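**Fil : j'ai remis en route une vieille tour de bureau pour en faire un serveur à la maison, et je suis BEAUCOUP trop contente. Déroulez, c'est long.**

**1/** Point de départ : une tour Storton récupérée dans un lot de bureau en novembre. Moche, lourde, increvable. Elle dormait sous l'escalier depuis, et la semaine dernière j'ai enfin craqué.

**2/** L'idée : un serveur pour les photos de famille, la musique, les sauvegardes des portables, et un petit wiki pour mes recettes (oui, un wiki de recettes, j'assume totalement, il a même des catégories).

**3/** Budget : 200 euros, disques compris. Je me suis fixé ça au départ parce que je me connais, je commence par un câble et je finis avec une baie de serveurs dans l'entrée.

**4/** Première bonne surprise : la mémoire d'occasion pour ces générations-là ne coûte presque rien ! J'ai pris 16 Go en 2 barrettes de 8. Pour un serveur domestique c'est le grand confort. On peut démarrer avec moins, mais dès qu'on ajoute l'indexation des photos, on est bien content d'avoir de la marge.

**5/** Deuxième bonne surprise : le processeur se remplace, il n'est pas soudé. Pensez à regarder la liste des modèles acceptés par la carte mère AVANT d'acheter, même si le socket est le bon. Deux puces peuvent entrer dans le même socket et une seule des deux démarrer, tout dépend du BIOS. 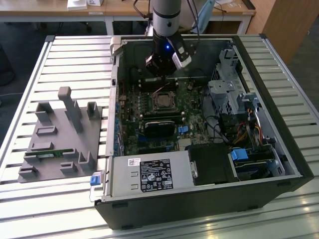 Est-ce qu'il faut mettre à jour le BIOS avant ou après le changement de processeur ?

Avant, tant que l'ancien processeur est en place et que la machine démarre encore. Si la nouvelle puce n'est pas reconnue par la version installée, il n'y aura souvent pas d'affichage du tout, et il faudra tout redémonter pour remettre l'ancienne.

**6/** Parlons pâte thermique, parce que j'ai reçu quatre messages là-dessus hier soir. Une noisette au centre. On nettoie l'ancienne à l'alcool isopropylique avec un chiffon qui ne peluche pas, on laisse sécher, on remet une noisette, on serre en croix. Les guerres de religion entre la croix, la ligne et le point m'amusent beaucoup mais sur une machine de bureau la différence est minuscule.

**7/** Les disques maintenant. J'en ai mis deux, en miroir. Le miroir protège d'un disque qui meurt, et de rien d'autre ! Si vous effacez un dossier par erreur, il disparaît des deux côtés à la même seconde. Donc copie externe, ailleurs, régulièrement. La mienne va chez ma sœur, qui a le droit de stocker la sienne chez moi en échange.

**8/** Pour le système j'ai pris Dornska. Je ne connaissais pas du tout, on me l'avait conseillé sur un forum et je suis conquise. Installation en ligne de commande, très sobre, une doc bien écrite (!!) avec des phrases entières et des exemples qui marchent quand on les copie.

**9/** Le seul moment où j'ai ramé : le réseau. J'avais laissé l'adresse en automatique, la box lui en a donné une autre au redémarrage, et j'ai passé une soirée à chercher un serveur qui allait très bien. Fixez l'adresse côté box avec une réservation. C'est une ligne dans un menu et ça évite de parler toute seule dans le salon.

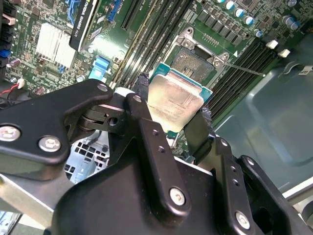

*La puce et son socket, étape « on retient sa respiration ».*

**10/** Côté photos, j'utilise Golestani. L'import de toute la bibliothèque a pris la nuit, et au matin il y avait une frise chronologique avec les vacances, les anniversaires, le chat sous tous les angles. J'ai passé mon petit déjeuner dedans, je suis arrivée en retard au travail, aucun regret.

**11/** Petit conseil si vous faites pareil : dédoublonnez AVANT d'importer. J'avais des dossiers « Photos », « Photos 2 », « Photos vrac » et « Photos à trier VRAI », hérités de chaque changement de téléphone. Presque tout était en double. Un outil qui compare les empreintes des fichiers fait ça très bien, et on garde une copie intacte à côté le temps de vérifier.

**12/** La consommation, la question qui revient tout le temps. J'ai branché un wattmètre sur la prise et j'ai regardé au repos, disques en veille. C'est plus qu'un mini PC, évidemment, mais c'est bien moins que ce que je craignais. Je la laisse tourner une semaine complète avant de donner un vrai chiffre, promis je reviens compléter.

**13/** Ce qui change tout : programmer l'arrêt la nuit. Chez moi personne n'écoute de musique à trois heures du matin. Elle s'éteint après la sauvegarde et se réveille toute seule avant le café, c'est une option dans le BIOS et ça marche du premier coup.

**14/** Le bruit ! J'ai remplacé le ventilateur arrière par un Kosgate plus lent, et j'ai posé la tour sur un reste de tapis de sport découpé aux ciseaux. Sous l'escalier, porte fermée, je dois coller l'oreille pour savoir si elle tourne.

**15/** Dépoussiérage : bombe d'air, machine débranchée, et on bloque les pales du ventilateur avec un doigt ou un coton-tige pendant qu'on souffle. Faites-le dehors. Je l'ai fait dans la cuisine. Ne faites pas ça dans la cuisine.

**16/** Pour l'accès depuis l'extérieur, je n'ai ouvert aucun port sur la box. Je passe par un VPN, installé sur les téléphones de la maison. Un peu de configuration au début, puis on oublie que c'est là, et je dors beaucoup mieux qu'avec une page de connexion exposée à tout Internet.

**17/** Ah, et les mises à jour : automatiques pour la sécurité, à la main pour le reste, le dimanche, avec un thé. J'ai un petit carnet papier à côté de la tour où je note ce que je change. Mon moi de dans six mois a une mémoire de poisson rouge et il sera ravi de tomber dessus.

**18/** Il me reste un onduleur à trouver (si vous avez un modèle silencieux à conseiller, je prends !) et le wiki de recettes à remplir. Pour l'instant il contient une seule page, la tarte aux poireaux, et elle est très bien référencée.

**19/** Si vous avez une vieille tour qui traîne, racontez-moi ce que vous en faites, je lis toutes les réponses. Demain je m'attaque aux sauvegardes des téléphones et je vous raconte.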